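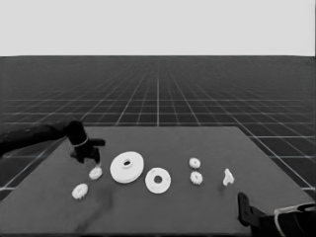

Brekmont opens reformulated cat food range to independent pet shops

GRISBRIDGE, 26 April 2022 – Brekmont, the family-owned pet food maker, today announced that its Hapeta range of dry and wet food for adult cats will be supplied to independent pet shops for the first time. The range has until now been sold only through veterinary practices and the company's own shop in Grisbridge.

Hapeta has been reformulated following a review of the company's recipes led by Tiina Turunen, Head of Nutrition. The new dry recipes use turkey or white fish as the main ingredient and contain no added sugar or artificial colours. The wet recipes are complete foods and may be fed alone or with the dry food.

"Many owners asked us for a food that suits a cat living mostly indoors, with a moderate level of fat and a kibble small enough for older cats to manage," said Ms Turunen. "We have changed the recipes with those owners in mind, and the feeding guide on each bag has been rewritten to match."

The range consists of 11 products. Dry food will be available in bags of 1.5 kg and 6 kg, and wet food in boxes of eight pouches. Bags carry a resealable strip, and the batch number has been moved to the back panel, next to the best before date.

Shops may place opening orders from today, with first deliveries in July. Orders will be handled by Dotomora, Brekmont's distribution partner, which already serves nearly 15 wholesale depots on the company's behalf. There is no minimum order for the first delivery.
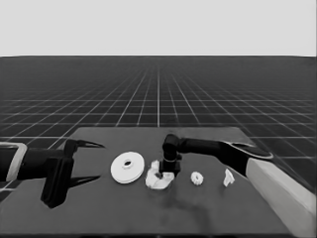 Keith Cosgrove, Sales Director at Brekmont, said: "Independent shops give advice that cat owners trust. We are pleased to be able to offer them Hapeta on the same terms as our existing customers, and our area managers will visit any shop that would like staff training before the range goes on sale."

Veterinary practices will continue to be supplied as before. Existing stock in the former packaging may be sold until its best before date. Owners moving a cat from the former recipe to the new one are advised to mix the two over a week, increasing the share of the new food each day. Cats on a diet set by a vet should not be moved without the vet's advice.

Hapeta is not suitable for kittens or for cats that are pregnant or nursing. Brekmont's kitten food is unchanged and remains available from veterinary practices.

Trade enquiries: Rasmus Krūmiņa, Trade Accounts, Brekmont, Grisbridge
Press enquiries: Tipene Dunstan, Press Office, Brekmont, Grisbridge

Notes to editors

Brekmont makes dry and wet food for cats and dogs. Hapeta is a trade name of Brekmont. Pack pictures and full ingredient lists are available from the Press Office on request.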